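Vandale to Reissue Kisemora With New Transfer From Original Tapes

11 December 2021

Vandale will reissue Kisemora, the long-unavailable second album by guitarist and tape composer Cledwyn Probert, in March. The label confirmed the release in a notice to retailers and subscribers. The new edition is a double LP cut at 45 rpm, with a download of the same master included. A CD is not planned.

The original pressing ran both halves of the album on a single disc at 33 1/3 rpm. Each side was long, and the cutting level was lowered to fit the program. The bass was summed to mono below a fairly high crossover point, and the closing track on each side lost a good deal of treble toward the label. Collectors have treated these as fixed traits of the record, and the only digital version in circulation was made from a vinyl copy.

The reissue works from the two-track mixdown reels, which were stored with the multitracks and had not been played in full for many years. Before transfer the reels were baked at low temperature to stabilize the binder, then cleaned by hand and played on a machine aligned to the tones recorded at the head of the first reel. The second reel carries no tones. Its azimuth was set by ear and checked against a phase meter at the start of each piece.

Amnuay Luangrath handled the transfer and the mastering. According to the label's notes, no noise reduction was applied across the full program. Three edits had come apart in storage and were respliced before playback. A dropout in the left channel of "Plorkon," the long piece that opens side three of the new set, was repaired with material from a safety copy. The safety copy has a slightly higher noise floor, and the join can be heard on headphones during the quiet section before the organ enters.

Probert attended the final listening session and asked for one change. On the first pressing, the gap between "Nogueira" and the track after it was shortened to save space. The reissue restores the full pause, with the room tone left in.

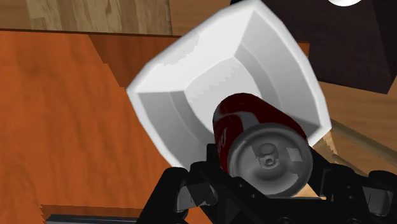
Amnuay Luangrath said that the main decision was how much level to put back into the low end, given that listeners had known the album for so long with very little of it. The tapes had plenty of bass, and Luangrath left it where the mix put it, apart from a gentle filter below the range of the lowest organ pedal note. The stereo spread of the bass was also kept wherever the lathe could handle it. On two passages it could not, and those were narrowed for the vinyl cut only. The download has them at full width.

The running order follows the track sheet found in the box with the first reel. It differs from the published sleeve in one place: the short instrumental that closed the original first side now comes after "Nogueira" instead of before it. Vandale said Probert had always intended that order and that the swap had been made to balance the side lengths.

No bonus tracks are included. The multitrack reels hold several alternate takes, along with an unfinished piece for prepared guitar and tape delay, but Probert declined to release them. The label said it had no plans to return to the material.

The first run is limited to 933 numbered copies. A further 50 test pressings in plain sleeves will be sold through the label's own mail order, one per customer. Both versions use the same lacquers. The standard edition comes in a gatefold sleeve with the original artwork rescanned from the printer's film, and an insert with session notes, a list of equipment and a diagram of the tape loop setup used on "Plorkon." The loop ran between two machines across the width of the studio, held at tension by a microphone stand, and its length sets the delay time heard in the second half of the piece.

Probert will mark the release with a single concert in March, performing the album in its restored order. The delay parts will be played from tape, using new loops cut to the lengths given in the session notes. Luangrath will run the machines and mix the sound from the floor. The venue and ticket details have not been released.

Orders for the standard edition open to subscribers first and to the general public a week later. Shops that carried Vandale's earlier reissues will receive stock on the day of release. The download will be supplied as 24-bit files at 96 kHz, with a 16-bit version for players that need it.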